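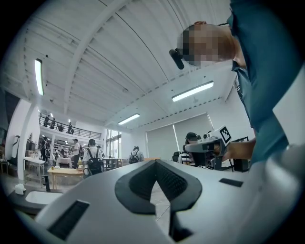
Grornside Household Tasks Project
Progress report to the Strand fund
18 March 2025

Summary

You asked in the last round whether a machine can tidy a kitchen yet. The short answer is that it can tidy part of one, slowly, provided the kitchen has been tidied first. The longer answer follows, along with the spending note you were kind enough to remind us about twice.

Demonstrations

We have 431 usable demonstrations on file, all made by people working hand-held grippers at a table. We threw out 154 more. Most of the rejects were our own fault: people got bored and started doing the task with style. A policy trained on style will set down a cup with a flourish and miss the tray.

The tasks covered are putting small bottles on a tray, clearing a tray, folding a dish towel in half, and sorting cutlery. Cutlery is the weak spot. Forks nest in other forks and come up as a family.

What the arm can do

Bottles to tray is in decent shape. On the last test day the Flindier arm managed 17 out of 20 without help. Two of the failures were knocked over on approach, and on the third the arm picked up nothing, carried it carefully across the table, and released it in exactly the right place. We have scored that as a miss, though the form was excellent.

Towel folding works if the towel starts flat and square to the table. Members of the team with children report that towels at home are seldom found this way.

A person still does the whole set of chores in less time than it takes us to start the software. We mention this because the proposal had a chart suggesting otherwise by now. We would like to withdraw the chart.

Shop-floor work

The Vuda trial (restocking a low shelf from an open carton) has gone better than the kitchen, which surprised us and slightly annoyed the kitchen people. Boxes are all one size and stay where they are put. The arm stocks at a steady pace and faces the labels forward most of the time. It can't open the carton. An employee opens the carton, and has asked, reasonably, why she shouldn't then just empty it.

Problems

Recalibration eats most of a morning each time the grippers are taken apart for cleaning. Replacement finger pads were on back order for almost 2 months, and we collected nothing on cutlery during that time. Shiny spoons also continue to confuse the tracking.

Spending

Under budget on equipment, over on dish towels. The unspent equipment money should cover a second set of pads, if you agree to the carryover.

Next period

In April we start on cups with handles and rerun the towel task with the towel dropped in a heap. Expect the numbers to go down. We'd also like to move one arm into a real break room, pending a conversation with the people who eat there.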